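Budget for the bench before you budget for the arm

Most equipment plans I review put the robot on the first line and everything else on a line called "sundries". I think the order is wrong, and it is the main reason small automation projects go back for more money.

Take the plan Afroza Amarasinghe sent me in March for the Trundow cell. The arm, controller and gripper were priced to the penny, with three quotes attached. The bench, the lighting, the hand tools and the consumables shared one figure, copied from an earlier project at Sodano where the work was quite different. Small parts had to be laid out by hand and kept from shifting before each run. The plan allowed no money for it and no time.

My view is that anything touched daily should have its own line, however cheap it is. A fabric tool roll costs little. So does masking tape. The hours spent setting them out are not cheap, and they recur. At Trundow a bench reset took 17 minutes. With 10 resets a day, that is close to three hours of a technician's time, and the purchase request did not mention a technician.
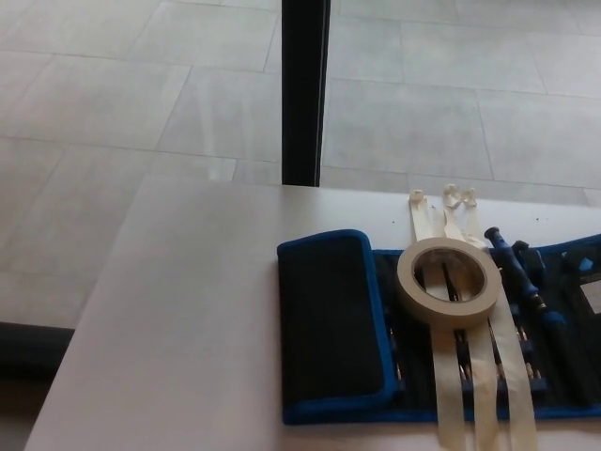

Tape, bits and other small costs

A tool roll with tape run across it, a screwdriver lying at an angle and a row of bits in elastic loops would not earn a line in most capital requests. I would give it three: one for the tools, one for replacement bits, one for tape. Bits wear and go missing. Tape is bought from whichever budget is open that week, so its cost never appears against the cell.

Afroza Mollah, who runs purchasing at Wemus, disagrees. She argues that a request with 129 lines will not be read, and that approvers look at the total. I accept the point about reading. Her answer is a flat allowance of 20 per cent on top of the hardware. I have used that method and it works where the next cell resembles the last one. It fails when the task changes, as it did at Ghanem, where the allowance was spent before commissioning.

A fair compromise is a two-page request with the detailed list kept behind it. The approver signs the total, and the engineer has something to check spending against in the first quarter.

I would also delay the arm order until the task has been run by hand on the intended bench, with the intended tools, for a full shift. Record what is used and what has to be replaced. Price that list first, then ask for the arm.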